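Pluvau Equipment Services
28th August

1/ Pluvau is now accepting consignments for its autumn sale of used laboratory and pilot plant equipment. Sellers may register single items or complete rooms through the usual intake form.

2/ This round covers centrifuges, drying ovens, vacuum pumps and benchtop mixers. Zimier and Policarpio models remain in steady demand, and complete service records help them sell sooner.

3/ Centrifuges must be listed with their rotors. Please state the rotor serial number and the recorded cycle count. Rotors without a log will be offered for parts only.

4/ All items must be decontaminated before collection. A signed certificate is required for each unit – one certificate for a whole room will not be accepted.

5/ Items weighing more than 1000 pounds need a site survey. Please allow 14 days between the survey and the pickup date. 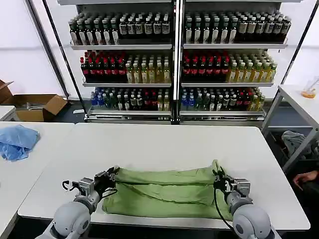 Photo: Pluvau Equipment Services

6/ Buyers may inspect goods at the Clestach warehouse by appointment. Power is available at the inspection bays for most benchtop units. Please bring your own rotor adapters and test leads.

7/ Payment is due within 7 days of the invoice. Purchases not collected by the end of February will be charged storage at the posted rate.

8/ Questions about listings already submitted should go to the intake desk, with the lot number in the subject line.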